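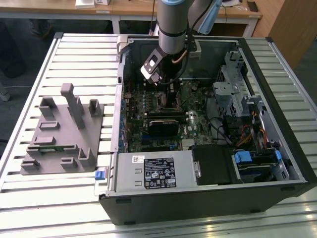 Part-time bookkeeper, Nic Aodha, Flaltulgate

Nic Aodha repairs and resells office computers. We need a bookkeeper for 3 mornings a week, starting in March.

You will raise invoices, chase late payers and do the monthly VAT return. We use Grolden for the accounts, and training is given. You should have 4 years' experience and be able to work without much supervision. The office is up one flight of stairs. 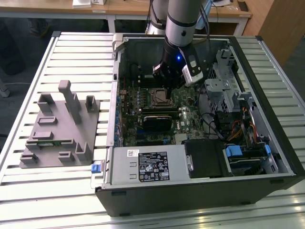

How to apply

Send a CV and the names of two referees to Daithí Kinsella, Nic Aodha, 217 Plilel Road, Flaltulgate.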